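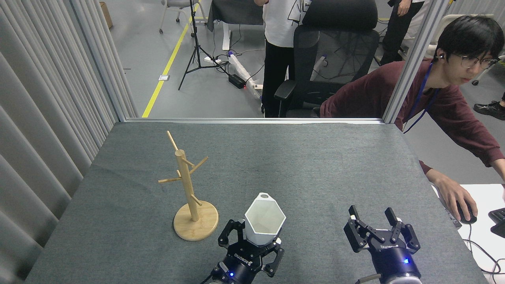 Left gripper on the cup, right one open, mug tree bare.

Brudell Automation Forum > Grippers and End Effectors > Left hand opens by itself in mid-carry

feltside
Posted 19 Nov 2024
Two-arm cell, job is to hang a white cup on a wooden mug tree. Left hand carries the cup, right hand has no part in this step. We logged 400 cycles and 373 were clean. Most of the rest are ordinary misses at the peg, and I'm not worried about those. But in 7 of them the left hand opened between pick and hang with no open command in the log. The cup fell on the table. Arms kept going and finished the path with nothing in the hand.

Cell controller is a Brandimar, sequencing is done in Tomero. Gripper status reads normal before and after. Has anyone had this?

railbolt
Cable. Check where it leaves the wrist. If it pulls tight when the wrist rolls you get a short dropout, and then everything looks fine by the time you read status. Ours did this for most of July before we found it.

feltside
I swapped the left cable last week and it did it again the next morning. I didn't change the routing though.

railbolt
Then you swapped a good cable into a bad route. Give it more slack and tie it farther back on the arm.

nullframe_k
I don't think it's the cable. Look at the watchdog in your Tomero config. Ours came set to 200 ms, and if the heartbeat is late it sends the hand to its idle state. Idle for us was open. That wouldn't show up as an open command, it's logged in a different file. Look for a file with "link" in the name.

railbolt
A late heartbeat is what a bad cable looks like.

nullframe_k
It's also what a busy PC looks like. We had no cable problem at all. Someone was saving video to the same disk.

feltside
Found the file. There are heartbeat timeouts at the same times as the drops, all of them. Idle state is set to open, so that part is nullframe's. Still don't know why the heartbeat is late.

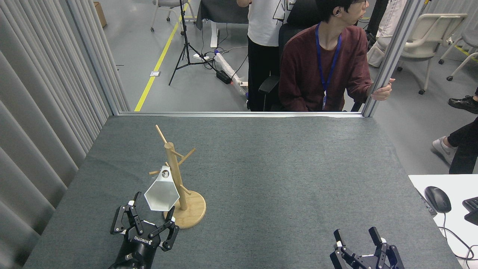 feltside
Should I just set the idle state to hold so it stops dropping the cup?

pegboard44
Set it to hold for a light cup, but make the arms stop on the same timeout, and test that first. A closed hand on a moving arm with no link is worse than a cup on the table. Also make sure there is a way to get the hand open by hand before you change anything.

railbolt
Disagree on hold. If somebody gets a finger in there I want it open when the link goes.

pegboard44
Nobody should be inside the rail while it's live. And open isn't safe either once you put something heavy in it. The real fault in the first post is that the arms kept moving.

nullframe_k
Agree with that. The Erdem write-up on our cell had the same finding, arm and hand on separate fault paths.

feltside
OK. Arm stop is now tied to the timeout, tested by pulling the left cable at low speed with no cup. Both arms stopped. Idle is still open for now. I rerouted the cable and moved logging to another disk, one after the other so I can tell which one mattered. Will post when I have another full set of cycles.

railbolt
Post the routing too.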